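Distia grasp planner: frequently asked questions
Last updated Aug 17, 2021

Which controllers does Distia support?
Erko 4 and later. Older Erko releases lack the streaming position interface and will reject the trajectory message at start-up.

Why does the planner return no grasp when cloth is clearly in view?
Check the depth threshold first. Thin fabric lying flat on the table often falls below the default and is filtered out with the table plane. Lower min_height in the perception file and restart the node. If the fault persists, recalibrate the wrist camera.

Does segmentation depend on colour?
Partly. Colour gives the first split and depth edges refine it. Two overlapping cloths of the same colour will usually be returned as one region - the planner then picks the highest fold and segments again after the lift.

What is the planning timeout?
200 ms per candidate. Up to 13 candidates are ranked per view. Both values can be changed, but raising the timeout seldom helps with fabric.

Can two arms share one table?
Yes, with Memon running as the arbiter. Each arm needs its own namespace and its own wrist camera topic. Without Memon, neither planner knows about the other arm and collision checking covers fixed objects only.

Are the gripper fingers masked out of the wrist view?
Yes. The mask is static for each opening width and is interpolated between widths. Changing the fingertips means recording a new mask; see the Nanbridge tooling page.

Why do I get error 57?
The image and joint state timestamps have drifted apart. Synchronise the clocks, then clear the buffer. Logs from repeated cases should go to Marlies Plattner with the configuration file attached.

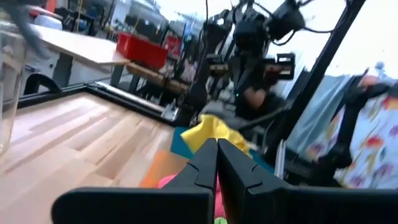 Can I replay a log without hardware?
Yes. Start Distia with the offline flag and point it at the log folder. Force readings are replayed as recorded and are not simulated.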